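Ticket 654: Print queue stalls on large jobs, front office
Product: Nustach print server, version 8
Status: Resolved
Opened by: Dervishi Design, front office
Assigned to: Peiyu Wei

Problem as reported

Large PDF jobs sent from the front office stop partway through the queue. The job shows as "Spooling" and stays there. Small jobs sent after it wait behind it and never print. Restarting the print server clears the queue, but the large job has to be sent again and usually stops in the same place. Started in December, after the office moved to the new switch. Three users affected, all on the same floor. The back office prints the same files without trouble.

9:10 a.m. – Peiyu Wei
Asked the customer for a file that fails every time. They sent a product catalog for Zamau, 26 pages, 204 MB. Most of the size comes from full-page pictures that were placed in the layout without being downsampled. The file opens normally and passes the preflight check with no errors.

9:35 a.m. – Peiyu Wei
Sent the catalog to our own test queue on the same server version. It printed on the first try. This points away from the file itself. Asked the customer to send the same file from a front office machine and from a back office machine, one after the other, and to note where each one stopped.

10:20 a.m. – Customer
Back office: printed, all pages. Front office: stopped at page 8. Tried again with the office door printer as the target, same result. We also tried printing only pages 1 to 7 from the front office and that went through.

10:40 a.m. – Peiyu Wei
Asked the customer to export page 8 on its own, so the page could be tested without the rest of the catalog. File received.

Renders, stone wall finish:
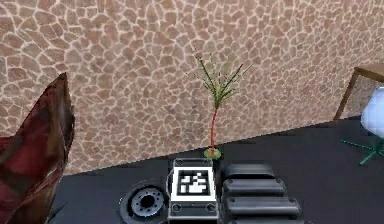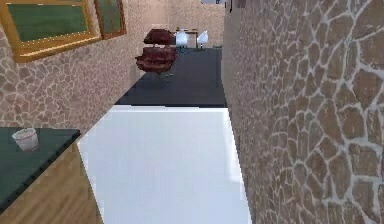 Sent page 8 by itself to the test queue. Printed. Customer sent page 8 by itself from the front office. It also printed. So the page is fine alone, and the file is fine from the back office. The stop happens only when the front office sends the whole thing.

11:15 a.m. – Peiyu Wei
Had the customer turn on detailed logging in the server console (Settings, Diagnostics, Spool detail) and send the catalog again from the front office. The log shows data arriving at a steady rate, then nothing. No error on the server side. After the idle timeout the connection stays half open and the job is never marked as failed. That explains why the jobs behind it wait.

Two separate issues, then:
1. Something between the front office and the server drops the connection.
2. The server does not release the queue when that happens.

11:50 a.m. – Peiyu Wei
Asked for the settings of the new switch. It is a Lodance unit, installed by the building's contractor. The front office ports are in their own group with a limit on session length. The back office ports are not. Page 8 is simply how far the catalog gets before the session limit is reached. A different large file should stop at a different page.

12:05 p.m. – Customer
Confirmed. We sent a large floor plan set and it stopped at page 3. We don't have the login for the switch – the contractor does. We have called them.

2:30 p.m. – Customer
Contractor removed the session limit on the front office ports. Sent the catalog twice. Both copies printed in full. Floor plan set printed as well.

2:45 p.m. – Peiyu Wei
Good. For the second issue, please change the following on the server so a dropped connection does not hold up everyone else:

Open Settings, Queues, Front Office.
Set "Incomplete jobs" to "Cancel and continue". It is set to "Hold" by default.
Save, then restart the queue. The whole server does not need a restart.

To test it, start a large job from a laptop and unplug the network cable while it is spooling. The job should show as "Canceled – connection lost", and the next job should start.

3:20 p.m. – Customer
Changed and tested. The large job was canceled and the next one printed. Can we keep the catalog at its current size, or should we export it smaller?

3:30 p.m. – Peiyu Wei
It can stay as it is. If you want faster printing, export a second copy with pictures downsampled to 300 dpi and use that one for office proofs. Keep the full-size file for the outside printer. Please turn Spool detail off again, as the log grows quickly and is stored on the same drive as the queue.

3:40 p.m. – Customer
Turned off. OK to close.

Resolution: Session limit on switch ports removed by contractor. Queue setting changed from Hold to Cancel and continue. Request filed with development to mark half-open jobs as failed in the default setup.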